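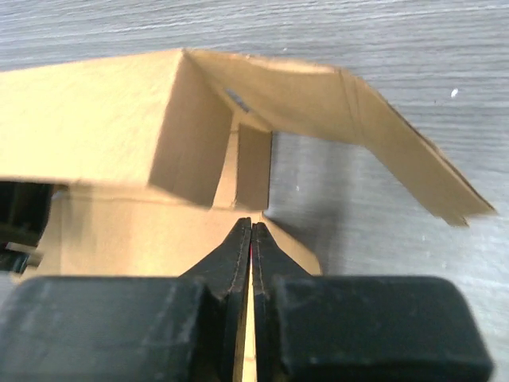 Gripper Week at the Plolwood Bench

July is when we get the long bench to ourselves, and this year we spent it on fingers. We had two sets to compare: the pointed Clunberg tips, and the wider Tostine pads that everybody who visits wants to squeeze. The test is folding cardboard box blanks, and I love it. Cardboard is cheap, it springs back, it creases where you don't want it to, and you can tell right away whether a grip is any good!

The rules were simple. Each set of fingers got 25 tries at the same fold, with the same controller settings and a fresh blank every fifth try. Muthu Chacko ran the controller side and kept the log, which ended up at 413 lines (he would like it known that most of them are useful). 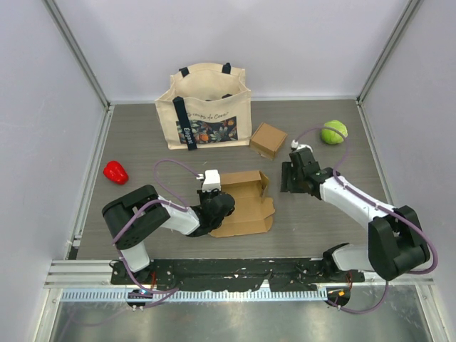 Two arms make this so much more fun than one. With a single arm you're always chasing the box across the table, and with two you can pin one side down and work a flap with the other. The hard part is timing. If the holding arm lets go even a little early, the blank slides and you start over. We tried three handoff delays and kept the middle one, and I still think the short one could work if we softened the grip a bit.

We also left other things standing on the table during the folding runs, so the wrist cameras had more to deal with than a bare surface.
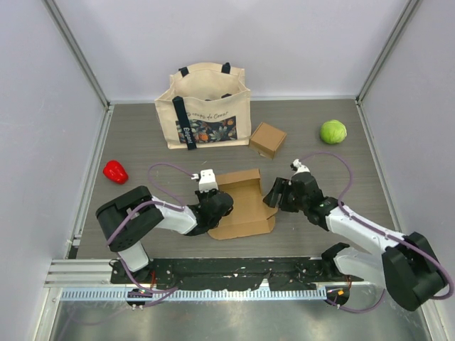

Both grippers down at the cardboard blank, with the tote bag, small box, cabbage and red pepper sharing the table.

My favorite surprise was how much the wrist view helped. From the fixed camera a flap edge is a thin line, and up close you get the crease, the shadow under it and the gap you need to slide a fingertip into. Muthu switched the Takács controller over to trust the wrist camera for the last 42 millimeters of the approach, and the pointed tips started getting under edges they had been bumping all morning. So good!
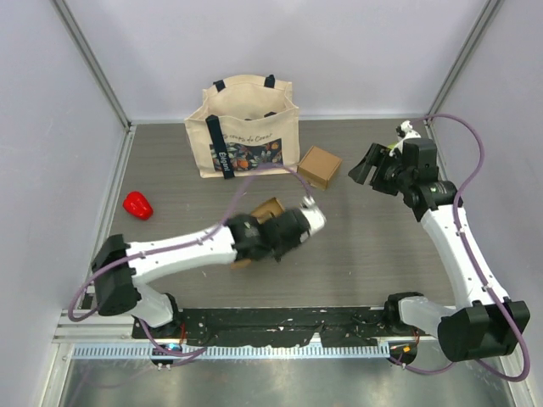

Speed came last. We went up in small steps and stopped at 63 percent, where the pads were still holding on nicely and the pointed tips had begun to dent the board. For careful edge work I'd pick the Clunberg tips every time, and for carrying I'd go with the pads. Muthu wants to try one of each, pointed on the left and padded on the right, and the brackets for that are already on the printer.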